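Otis Quintanilla had until midnight to tell the school at Brelgate whether he was coming back or going pro, and at nine o'clock he was still sitting in his mother's kitchen with the phone face down on the table.

He had played 40 minutes against Zinow in the last game and missed the shot that would have won it. The agent, a man named Boychuk, said that didn't matter. Boychuk had called 2 times since supper.

"They don't draft you on one shot," he said. "They draft you on length."

His mother washed the plates and did not bring it up. She had driven 117 miles each way to his home games, in a car with no heat, and she had never once told him what to do with the ball.

"What did Coach say?" she asked finally.

"He said another year would help my left hand."

"Would it?"

"Probably." 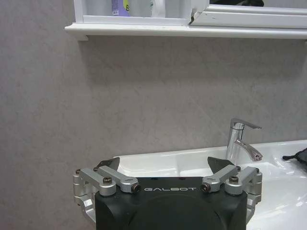
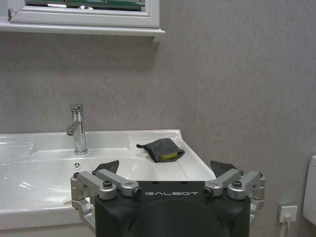

He went down the hall and shut the bathroom door, the way he used to before big games in high school. He had been sick in there before the regional final, and again the morning the first letter came from a college. Now he leaned over the white sink and ran the cold water until it hurt his fingers. The gray wall had no answer for him. He thought about the gym at Vesta, where he'd learned to shoot, and the 1,681 people who had filled it for his last game -- more than lived in the town. Most of them figured he was already gone.

When he came out, the phone was buzzing again. His mother had turned it over and was looking at the name.

"It's that man," she said.

Otis let it ring. When it stopped, he picked it up and called his coach, who answered before the second ring and didn't say hello.

"What time do you open the gym in June?" Otis asked.

"Six," the coach said.

"Okay," Otis said. He sat back down and asked his mother if there was any rice left.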